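Allocating Shared Technology Costs at a Mid-Size Lender
Project report, Business Information Systems, second-year group work
Report lead: Macarena Troncoso

1. Background

Our project looked at how a lender can divide its shared technology costs among the departments that use them. We worked with Quiroga, a consumer and small business lender that runs its own loan servicing system and buys most of its other software from outside vendors. The company gave us one year of cost records and let us speak with people in finance, IT and two of the lending departments.

When we began in March, Quiroga charged technology costs by headcount. A department with twice as many employees paid twice as much, whatever it used. Finance liked this method because it took very little time each month. The department heads did not like it, and the collections department in particular felt it was paying for systems its staff never opened.

We were asked to answer two questions. Would charging by use give a very different result from charging by headcount? And if so, would the extra work be worth it?

2. Data

The cost file had 493 line items. Each line had a vendor or internal team, an amount, a month and a short description. The descriptions were uneven. Some named the system and the contract, while others said only "services" or "renewal."

We sorted the lines into 8 cost pools:

Loan servicing system
Data storage and backup
Desktop equipment and support
Network and phones
Reporting tools
Security
Software licenses
Project labor

Of the 493 lines, 119 could not be placed in a pool from the description alone. We took these to the IT finance analyst, who went through the invoices with us over several meetings. Most turned out to be software licenses paid through a reseller called Prostari, which bundles several products on one bill. We split those bills using the list of license holders for each product.

Usage data came from two places. Login counts and transaction counts came from Zelleo, the loan servicing system. Storage volume and ticket counts came from the monthly reports the IT department already prepares. We did not collect any new usage data.

3. Method

For each pool we picked one driver, meaning the measure used to divide the cost. Loan servicing was divided by transactions. Storage was divided by volume. Desktop support was divided by tickets, and licenses by the number of named users. Network and security stayed on headcount, as we found no better measure that could be collected every month.

Project labor was the hardest pool. Developers at Quiroga do not fill out timesheets by department. They record hours by project, and many projects serve more than one department. We assigned each project to the department that had requested it and treated joint requests as an even split. This is a weak point in the method and we return to it in section 6.

We built the model in a spreadsheet first and then moved it to Cuvunum, the planning tool the finance team uses for its yearly budget. Moving it took longer than building it. The tool expects each cost to belong to one department, so we had to add a holding account for every pool and write the allocation as a second step.
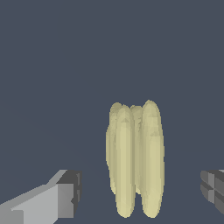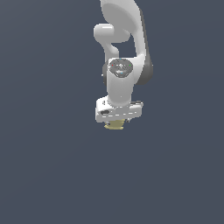
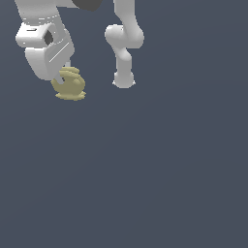

Simulation renders. The second and third show robot arms.

4. Results

Charging by use moved costs between departments in every pool except the two we left on headcount. The direction was the same in all months we tested, although the size of the change went up and down.

Collections paid less under the new method. Its staff make many phone calls but run few transactions in the servicing system, and they hold fewer licenses per person than other groups. Small business lending paid more. That department is small, but it stores a large number of scanned documents and had requested a large share of the year's projects.

Consumer lending came out close to where it started. It has the most employees and also the most transactions, so the two methods gave it similar shares. The head of consumer lending had expected a large increase and asked us to check the numbers. We ran them again from the original file and got the same answer.

The finance department's own share rose because of reporting tools. Several of these licenses had been bought for a single report each, and two had not been used during the last quarter of the data.

5. Effort and cost of the new method

We timed each monthly step while running the model. Loading the cost file and sorting new lines into pools took the longest. Collecting the usage numbers was quick for storage and tickets and slower for Zelleo, where the export has to be requested from an administrator.

The work would become shorter if purchase orders carried a pool code from the start. We suggested adding a required field to the purchase form. The IT finance analyst agreed that this was possible but wanted the list of codes kept short, and eight seemed acceptable.

There is also a cost that is harder to measure. Departments charged by use will question their bills. Someone has to answer them, and that person needs to know both the systems and the accounts. At present only the IT finance analyst has that knowledge.

6. Limits

The data covered one year. Quiroga replaced part of its storage that year, so the storage pool may be higher than normal.

The even split on joint projects is a guess. We tested the model with the whole cost of each joint project given to one department, then to the other. The order of the departments did not change, but small business lending moved more than we would like.

We also did not look at whether any of the spending was worth the money. Our model says who uses a system – it does not say what the system earns or saves.

7. Recommendations

Use the new method for loan servicing, storage, licenses and desktop support, starting with the next budget year. Keep network and security on headcount.

Leave project labor out of the charges until developers record hours by department. Report it to department heads for information in the meantime.

Show both the old and new charges side by side for two quarters before any budget is changed.

Review the unused reporting licenses before the Prostari contract comes up for renewal.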